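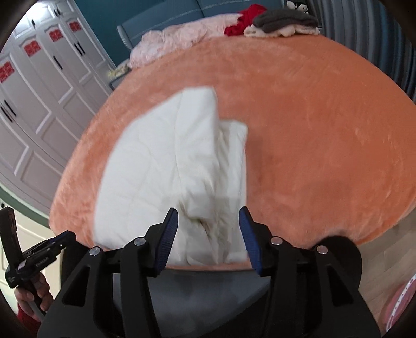

Drallirik two-hand kit for bedding tasks - rental worth extending, or switch to Holmgren?

Posted in November by Embla Wikström
Filed under: Manipulation hardware > Hand-held grippers > Buying and renting

We are in the second month of a rental of the Drallirik two-hand kit, supplied through Ulmont, and have to decide whether to extend it. The task set is bedding: folding and unfolding quilts, pulling a blanket straight, moving folded textiles from one end of a bed to the other. All of it is demonstrated by people holding the grippers, in furnished bedrooms, and the recordings go toward training a policy for a two-arm machine that a partner is building. Two operators, one recording at a time.

Hardware as delivered: two hand-held grippers, one wide-angle camera on each, two chargers, a calibration board, a hard case. The jaws have blue ridged pads. Recordings go to Pasurance, the checking service that Ulmont bundles with the rental. Pasurance runs the tracking, scores each episode and returns pass or reject with a reason code. Episodes that pass count toward the delivery. Rejects can be disputed once.

Status after the first full batch: 270 episodes uploaded, 106 rejected. Most of the rejects fall under three codes.

TRK-LOW: tracking confidence below threshold for part of the episode. Nearly all of these happen when one gripper comes down close to the bed and the view is mostly quilt or blanket. Plain white quilts are the worst. A patterned cover passes far more often in the same room with the same operator.

SLIP: the jaws close and the fabric leaves them before the operator opens. The thin edge of a folded sheet is fine. A thick quilt edge is not. The operators have learned to take a deeper bite, but then the jaws are full and the recorded opening width never gets near closed, which seems to trigger the third code.

WID-AMB: width signal ambiguous. As I read the manual, the checker could not decide whether the gripper was holding something or standing open.

Already tried: new calibration for both units, more light, curtains open and closed, slower motion, swapping the left and right units between operators. Calibration made a small difference to TRK-LOW. Swapping units made none, so I do not think one unit is faulty.

What I would like to know:

Is the reject rate normal for soft, thick goods on this kit, or is something in our setup wrong?

Has anyone used the Holmgren kit on quilts? Their sales sheet says the pads are softer, but the sheet is two pages long and one of them is a cover.

Is Pasurance optional? Ulmont's quote lists it as a line item, but the rental terms refer to it as though it were part of the kit.

Embla Wikström

Tagged: deformable objects, bedding, Drallirik, Ulmont, tracking loss, rental terms

3 replies - sorted by votes

tarn_k

I ran the same kit for most of a year on towels, duvets and cushion covers, through Ulmont as well. Your reject rate is high but I have seen it. Taking the codes one at a time.

TRK-LOW. The tracking is visual-inertial and it needs corners that stay put. A white quilt gives it very little, and what it does give is attached to something you are deforming, which can be worse than nothing. Light does not fix this. Two things did for us. The first was the start of the episode: hold both grippers back at chest height, make one slow sweep across the fixed parts of the room (headboard, wardrobe, door frame, window frame), then go in. Do not sweep over the bed. Pasurance builds the map from the opening seconds, and if the map is mostly bedding it will lose it when the bedding moves. The second was approach angle. Operators tend to drop the wrist so that the camera looks straight down between the jaws. Raise the elbow and come in flatter, with the far end of the room still visible over the top of the quilt. It feels awkward for a day.

If you can put something with texture on the walls, do it. Posters, paper squares, anything flat and high contrast that will stay where it is for the whole batch. Do not put the calibration board out as decoration. We did that, and the checker took it for a new calibration in the middle of an episode and rejected with a code that is not in the manual.

SLIP. Look at the pads. The ridges run shallow when they fill with lint, and a fuzzy blanket will fill them faster than you expect. We cleaned ours with a stiff nylon brush every 19 episodes - the number came from dividing up a shift and has no other merit. Do not use alcohol. It took the surface off one of our pads and left it glossy, and a glossy pad will not hold cotton. Replacement pads are sold by the pair, and you need two pairs to do both grippers.

Technique matters here too. With a thick fold, have the operator pinch only the top layer or two and lift, then take the rest with the other hand from underneath. Deep bites on the whole bundle look secure but the filling compresses and creeps out when the load comes on.

WID-AMB. You have read it correctly. There is a setting in the project profile for maximum held width. The factory value is meant for rigid objects such as cups. Ask Ulmont support to change your project to the soft goods profile. They have to do it on their side, and it applies only to uploads made after the change. Earlier rejects under that code can go through dispute with a note that the profile was wrong. Most of ours were reversed.

With all that in place our rejects came down to a level where I stopped tracking the codes by hand. I do not have Holmgren experience on quilts.

Comment from Embla Wikström: Thank you. I checked and we are on the factory profile. Request sent. On the pads - ours are visibly matted at the tips, so that fits. Does the opening sweep count toward episode length?

Comment from tarn_k: It does, unless you mark the task start with the second button. Mark it.

pellworth

holmgren pads are softer yes. they also tear. we went through a set on denim, which is not bedding I know, but I would want a spare set in the box before starting. weight is the other thing, 400 g more per hand than the drallirik once the battery is in, and your operators will tell you about it by lunch. camera is better though

joss.m

On the contract side, which the other replies skip. I handled a renewal with Ulmont in the spring, so check this against your own paper.

Pasurance is optional for the kit and mandatory for the delivery guarantee. The guarantee is the clause in which Ulmont agrees to extend the rental at no charge if hardware faults bring your pass rate under the agreed figure. Remove Pasurance and that clause goes with it. The kit itself keeps recording to local storage and you get raw video, inertial data and jaw width. You would then need your own tracking. If your partner already has a pipeline, dropping the line item is a reasonable saving. If not, I would keep it. Getting two hands into one common coordinate frame is considerably more work than tracking one, and a small offset between left and right ruins a folding episode without being obvious in playback.

Points to raise before you sign the extension:

- Whether pads are consumables or parts. Ours were listed as consumables, so we paid. Another group I know of had them listed as parts and did not.
- Who pays for re-processing when a profile is changed. Given what tarn_k says about the soft goods profile, get it in writing that your earlier batch can be re-run at no cost. Dispute works one episode at a time and is slow for a large batch.
- Return condition. Normal wear on the jaws is accepted. Adhesive residue is not. Do not tape labels to the units. We marked left and right with colored cable ties and had no argument.
- Notice period. It renews by itself for the same term unless canceled in writing, and the notice has to reach Ulmont, with a copy to Drallirik if you took the support package.

On switching: a mixed dataset is a cost that does not appear on any quote. Jaw geometry, camera position and lens all differ between the two kits, and your partner would have to decide whether the first batch can be trained together with the second. Ask them before you ask Holmgren for a price.

I disagree with tarn_k on one small item. Papering the walls helps tracking, but if the same squares show up in every episode you should at least move to other rooms as well, or the policy may learn to rely on them. We rotated between bedrooms and left each one as found. Pass rate was lower, and the partner was happier with the data.

Comment from tarn_k: Fair. We only had the one room.

Comment from Embla Wikström: Profile has been changed and the pads are brushed. Recording again tomorrow at 9 a.m. with the opening sweep added. I have asked Ulmont about re-running the first batch and will post the reject count under the new profile when the checker returns it. The Holmgren question can stay open if anyone has used it on something thick.

Contact the moderators | Posting rules | Posts remain the property of their authors | Back to top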